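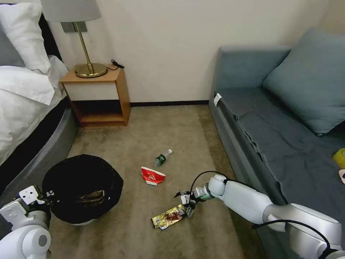
Guest room, bed side. Lamp on nightstand, cable at back right.

**Ticket:** bedside lamp cuts out, room not ready
**Opened by:** Delyth Samuel, Urkemlow front office
**Assigned to:** Ibsa Hadgu
**Opened:** March 2018
**Status:** open, waiting on part

**Reported problem**

Guest says the bedside lamp goes off by itself and comes back if you touch the cable. It did the same thing in December and was closed as "bulb replaced." Carpet between the bed and the sofa bed also needs doing, there is litter on it. Please don't release the room until both are finished.

**Log**

Ibsa: Swapped the bulb for one out of the hall lamp. Same fault after 2 minutes. Bulb is fine, put it back in the hall.

Ibsa: Ran the lamp from an extension lead in the corridor. Still cuts out, so I'm ruling out the supply in the room. Moving the cable right where it enters the base makes it flicker every time. The plug end can be bent any way you like with no effect.

Tamer Sayegh: Is this one of the Räsänen lamps? If so the cable can be changed without replacing the whole thing. Four screws under the felt. Don't pull on the brass stem, it's only held by a nut.

Ibsa: Yes, Räsänen. Opened it up. Insulation is worn through at the grommet. Lamp tagged and taken to the workshop, do not plug in.

Delyth: Can we borrow one from Turow for now?

Tamer: Turow has no spares. Ordered black cable from Zodier, 100 cm. The old one measures 80 but it was always tight when people moved the lamp.

Irja Rissanen: Carpet picked up and vacuumed, including under the front of the sofa bed. Cover on the sofa bed was rumpled, pulled it straight. Bed still to be changed.

**To do**

- [x] Carpet
- [ ] Change bed linen (Irja)
- [ ] Fit new cable and grommet (Ibsa)
- [ ] Run lamp for 70 minutes before it goes back
- [ ] Correct the December entry, fault was not the bulb (Delyth)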